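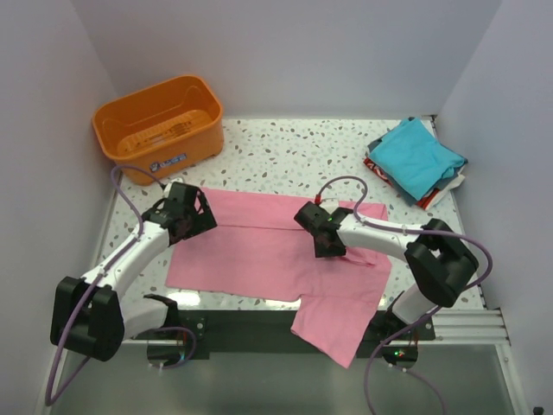

작업 중인 Erinel 셀. 오른쪽 그리퍼가 분홍색 옷을 누르고 있다.

양팔 로봇 옷 정리 셀의 작업 수칙 만들기
Plonen 팀 학기 프로젝트 최종 보고서
읽는 시간 14분

1. 왜 수칙인가

처음 계획서의 제목은 "양팔 로봇으로 옷 개기"였습니다. 로봇이 티셔츠를 개는 영상을 찍어 발표하면 멋지겠다고 다들 들떠 있었고, 수칙이라는 단어는 계획서 맨 뒤 부록에 한 줄 들어 있었습니다. 그런데 막상 팔을 켜고 사람이 번갈아 들어가기 시작하니 같은 질문이 계속 나왔습니다. 지금 손 넣어도 돼? 이 옷은 어디에 둬? 방금 건 실패로 적어, 아니면 지워? 사람마다 대답이 달랐고, 같은 사람도 날마다 달랐습니다.

10월 중간 점검 때 지도를 맡아 주신 Raghavendra Salian 선생님이 우리 기록을 넘겨 보시다가 "이 데이터는 누가 만들었는지에 따라 세 종류로 나뉘네요"라고 하셨습니다. 정말이었습니다. 같은 셀에서 같은 옷으로 작업했는데 시작 상태도, 실패의 기준도 제각각이었습니다. 그날 저녁 회의에서 주제를 바꿨습니다. 옷 개기는 계속하되, 옷 개기를 안전하고 일관되게 하기 위한 수칙을 이 프로젝트의 결과물로 내기로요! 결과부터 말하면 저희는 이 결정이 학기 전체에서 제일 잘한 일이라고 생각합니다.

2. 셀 구성

우리가 Erinel이라고 부르는 셀은 뒤와 양옆이 연회색 벽으로 막힌 부스입니다. 가운데에 회색 알갱이 무늬가 있는 흰 상판이 있고, 로봇 팔은 앞쪽 가장자리의 왼쪽과 오른쪽에 하나씩 고정되어 있습니다. 옷을 담는 주황색 바구니는 왼쪽 뒤, 다 갠 옷을 쌓는 자리는 오른쪽 뒤입니다. 이 배치는 수칙에도 그대로 들어갔습니다.

셀의 상판과 벽은 Lastura에서 빌려 왔고, 기록 프로그램은 선배 팀이 만든 Cervantes를 이어받아 썼습니다. Cervantes는 한 회차의 영상과 관절값, 작업자가 남긴 메모를 한 묶음으로 저장해 줍니다. 메모 칸이 있다는 것이 나중에 얼마나 큰 도움이 됐는지 모릅니다(4장에서 길게 씁니다).

작업은 사람이 조종기로 팔을 움직여 옷을 펴고 개는 원격 조작 방식입니다. 자동으로 도는 구간은 이번 학기 범위에 넣지 않았습니다. 따라서 이 보고서의 수칙도 사람이 조작하는 상황을 전제로 합니다. 자동 실행에 그대로 옮겨 쓰면 안 됩니다.

3. 무엇을 참고했나

산업용 로봇 안전을 다루는 ISO 10218, 사람과 로봇이 가까이서 일하는 경우를 다루는 ISO/TS 15066, 위험성 평가의 일반 원칙인 ISO 12100을 도서관에서 찾아 읽었습니다. 솔직히 첫 주에는 용어표만 붙들고 있었습니다. 보호 정지와 비상 정지가 다르다는 것도 그때 처음 알았고요. 그래도 읽을수록 재미있었습니다. 문장 하나하나에서 실제 현장의 장면이 떠오르기 시작하면 규격 문서가 꽤 생생하게 읽힙니다.

분명히 해 두고 싶은 점이 있습니다. 우리 수칙은 위 문서에 대한 적합성을 주장하지 않습니다. 우리는 시험 장비도 없고 인증을 받을 자격도 없습니다. 위험을 먼저 찾고, 크기를 가늠하고, 줄이고, 다시 본다는 순서를 배워서 학생 실습실 규모에 맞게 적용했을 뿐입니다.

위험성 평가는 종이와 펜으로 했습니다. 전원을 내린 셀 앞에 서서 한 사람이 작업 순서를 소리 내어 읽고, 나머지는 그 순간 손과 머리카락과 소매가 어디에 있을지를 적었습니다. 가장 많이 나온 항목은 로봇 팔의 충돌이 아니라 옷을 다시 놓으려고 사람이 손을 넣는 순간이었습니다. 옷은 상자나 컵처럼 놓은 자리에 얌전히 있지 않습니다. 소매가 상판 앞으로 흘러내리면 손이 먼저 나갑니다. 저희 모두 그랬습니다.

두 번째로 많이 나온 것은 케이블이었습니다. 팔을 따라가는 연보라색 케이블은 움직임에 맞춰 여유를 두어야 하는데, 여유가 크면 고리가 생기고 작으면 당겨집니다. 손목을 크게 돌린 자세에서 케이블이 어떻게 되는지는 도면만으로 알 수 없어서, 팔을 아주 천천히 움직이며 자세마다 확인했습니다.

4. 수칙이 만들어진 과정

초안은 길었습니다. 생각나는 것을 전부 적었더니 아무도 끝까지 읽지 않는 문서가 나왔습니다. 그래서 조항마다 질문을 붙였습니다. 어겼을 때 무슨 일이 생기는가? 지켰는지를 옆 사람이 눈으로 볼 수 있는가? 대답하지 못한 조항은 빼거나 고쳐 썼습니다. "주의해서 조작한다" 같은 문장이 제일 먼저 사라졌습니다. 옆에서 봐도 주의하고 있는지 알 수가 없으니까요.

그렇게 남은 것이 21개 조항입니다. 전문은 셀 옆에 붙여 두었고 여기에는 뼈대가 되는 부분만 옮깁니다.

사람과 역할
- 셀은 2명이 모여야 켠다. 한 명은 조작자, 한 명은 관찰자이다.
- 관찰자는 정지 버튼에 손이 닿는 자리에 있고, 그동안 다른 일을 하지 않는다. 휴대전화도 포함한다.
- 역할을 바꿀 때는 말로 넘기고 말로 받는다. "관찰 넘깁니다", "관찰 받았습니다".
- 누구든 "정지"라고 말하면 멈춘다. 이유는 멈춘 뒤에 묻는다.

손을 넣을 때
- 옷을 다시 놓거나 바구니를 만질 때는 양팔을 대기 자세로 보내고 보호 정지를 건다.
- 정지 상태는 관찰자가 확인해서 말한다. 조작자는 그 말을 듣고 손을 넣는다.
- 그리퍼가 옷을 물고 있으면 당겨서 빼지 않는다. 조종기로 연 다음 꺼낸다.
- 늘어지는 소매, 목걸이 줄, 끈 달린 출입증은 부스 앞에 서기 전에 정리한다.

작업대
- 회차를 시작할 때 바구니와 갠 옷 자리는 정해진 위치에 있어야 한다. 위치가 틀어졌으면 시작하지 않는다.
- 작업 중인 옷 외에 새로 올리는 옷은 바구니나 갠 옷 자리에만 둔다.
- 공구, 음료, 노트북은 상판에 두지 않는다.
- 케이블은 회차 묶음마다 관절 쪽부터 손으로 따라가며 본다. 물론 정지 상태에서 한다.

기록
- 실패한 회차도 저장한다. 지우지 않는다.
- 성공의 기준은 시작하기 전에 메모에 적는다. 끝난 다음에 바꾸지 않는다.
- 중간에 사람이 손을 댔으면 그 회차에는 "개입" 표시를 단다.
- 메모에는 본 것을 먼저 쓰고 추측은 그 뒤에 쓴다.

마지막 조항은 Cervantes의 메모를 모아 읽다가 나왔습니다. 초기 메모에는 "천이 미끄러워서 실패"라는 말이 자주 보이는데, 영상을 다시 보면 그리퍼가 애초에 천을 물지 못한 회차가 섞여 있었습니다. 미끄러웠다는 건 추측이고, 오른쪽 그리퍼가 닫혔는데 천이 따라오지 않았다는 것이 관찰입니다. 이 둘을 나눠 적기 시작하자 메모가 갑자기 쓸모 있는 자료가 됐습니다! 팀에서 이 변화를 제일 신나게 이야기한 기억이 납니다.

5. 누르기에 관한 조항

옷감을 다룰 때 그리퍼는 집기만 하지 않습니다. 한쪽으로 천을 눌러 두고 다른 쪽으로 당기거나 접는 동작이 정말 자주 나옵니다. 그런데 누르기에 대한 기준이 초안에는 없었습니다. 집는 힘에 대해서는 몇 번이나 회의를 했으면서요.

문제는 조작자가 화면만 보고 조작하면 누르는 깊이를 잘 모른다는 데 있었습니다. 천 밑에는 딱딱한 상판이 있고, 더 내려가면 손끝 부품과 상판이 힘을 주고받게 됩니다. 그래서 아래 내용을 별도 조항으로 넣었습니다.

- 누르기는 천천히 내려가고, 천에 주름이 모이기 시작하면 하강을 멈춘다.
- 누른 채로 옆으로 끌지 않는다. 위치를 바꾸려면 떼고 옮긴다.
- 한쪽이 누르는 동안 다른 쪽은 그 그리퍼 위를 넘어가지 않는다.
- 단추나 지퍼 위는 누르지 않는다.

세 번째 줄은 회의가 제일 길었던 조항입니다. 위를 넘어가면 빠른 경로가 나오는 경우가 분명히 있습니다. 반대 의견을 낸 팀원은 높이만 충분하면 괜찮다고 했고, 틀린 말도 아닙니다. 하지만 양쪽 그리퍼 위로 케이블이 고리를 그리며 올라와 있어서, 관찰자가 그 충분한 높이를 옆에서 판단하기가 어려웠습니다. 눈으로 확인할 수 있어야 한다는 우리 기준에 따라 금지로 정했고, 자동으로 높이를 검사하는 기능이 생기면 다시 논의하기로 회의록에 남겼습니다.

6. 써 보니 어땠나

수칙을 적용한 뒤로 저장한 회차는 모두 1,147개입니다. 이전 회차는 기준이 섞여 있어 분석에서 뺐습니다. 아까웠지만 뺀 것이 맞다고 봅니다.

제일 먼저 느낀 변화는 속도였습니다. 느려질 줄 알았는데, 옷을 어디 둘지 묻는 시간이 없어지니 한 묶음을 끝내는 흐름이 오히려 매끄러웠습니다. 걸린 시간을 적용 전에 제대로 재 두지 않아서 얼마나 빨라졌다고 숫자로 말할 수는 없습니다. 다음 팀은 꼭 먼저 재 두시길 바랍니다.

관찰자가 "정지"를 외친 일도 적지 않았습니다. 처음에는 외치는 사람이 미안해하고 듣는 사람도 멋쩍어했는데, 멈춘 뒤에 고맙다고 말하는 습관이 생기면서 분위기가 싹 달라졌습니다. 이건 조항에 없는데도 모두 하고 있습니다. 조항으로 넣자는 의견도 나왔지만, 고맙다는 말까지 의무로 만들면 이상하다는 쪽이 많아서 넣지 않았습니다.

잘 지켜지지 않은 조항도 있습니다. 케이블 점검은 늦은 시간으로 갈수록 빠졌습니다. 점검표에 표시만 하고 실제로는 보지 않은 경우가 있었다고 팀원들이 스스로 털어놓았습니다. 그래서 점검을 관찰자와 조작자가 한 팔씩 나눠 맡고, 본 사람이 소리 내어 "왼쪽 확인", "오른쪽 확인"이라고 말하도록 고쳤습니다. 고친 뒤에는 빠지는 일이 줄었다는 것이 팀 전체의 느낌이고, 따로 측정하지는 않았습니다.

성공 기준을 미리 적는 조항은 생각보다 어려웠습니다. "반듯하게 갠다"고 써 놓고 끝나면 서로 얼굴을 봅니다. 어디까지가 반듯한 걸까요? 결국 옷 종류별로 기준 문장을 만들었습니다. 반팔 상의라면 소매가 몸판 밖으로 나오지 않을 것, 접은 옷이 갠 옷 자리 안에 들어갈 것. 가장자리가 조금 어긋난 정도는 성공으로 봅니다. 더 엄격하게 잡으면 옷감 작업에서는 거의 모든 회차가 실패가 되어 버립니다.

7. 남은 문제

첫째, 새로 온 사람이 수칙을 익히는 방법이 아직 약합니다. 지금은 문서를 읽고 관찰자부터 해 보는 식인데, 무엇을 할 수 있으면 조작자가 되어도 좋은지 기준이 없습니다. 손을 넣기 전 확인 절차를 옆 사람 도움 없이 해내는 것을 최소 조건으로 삼자는 안이 있습니다.

둘째, 옷의 상태에 대한 규칙이 없습니다. 여러 번 접고 편 옷에는 접힌 자국이 남고, 그 자국을 따라 천이 저절로 접히려고 합니다. 매번 털어서 놓을지, 일정 횟수마다 옷을 바꿀지 정하지 못했습니다.

셋째, 앞으로 자동 실행을 하려면 이 수칙의 상당 부분을 새로 써야 합니다. 관찰자가 말로 확인한다는 방식은 조작자가 듣고 있다는 전제 위에 서 있습니다. 로봇이 스스로 움직이는 동안에는 사람의 말이 아니라 장치가 접근을 막아야 하고, 그 설계는 우리보다 경험 많은 분들의 검토를 받아야 합니다.

8. 팀원 소감 중에서

"로봇 수업에서 문서를 이렇게 많이 고칠 줄 몰랐어요. 그런데 고칠 때마다 셀이 진짜로 달라지니까 계속하게 되더라고요!"

"관찰자를 하면 보이는 게 완전히 달라요. 조작만 하던 때는 내가 그렇게 자주 소매를 쫓아다니는 줄 몰랐습니다."

"실패 회차를 지우지 않는 게 처음엔 창피했는데, 지금은 실패 폴더를 제일 자주 엽니다."

긴 초안을 네 번이나 읽고 여백에 질문을 적어 주신 Salian 선생님, 셀 부품을 기꺼이 내어 준 Lastura의 담당자분들, 그리고 Cervantes에 메모 칸을 만들어 둔 선배 팀께 감사드립니다. 수칙 전문과 빈 점검표는 실습실 공용 폴더에 있습니다. 가져다 쓰시고, 이상한 조항이 보이면 꼭 고쳐서 알려 주세요.

댓글 2 · 공유 2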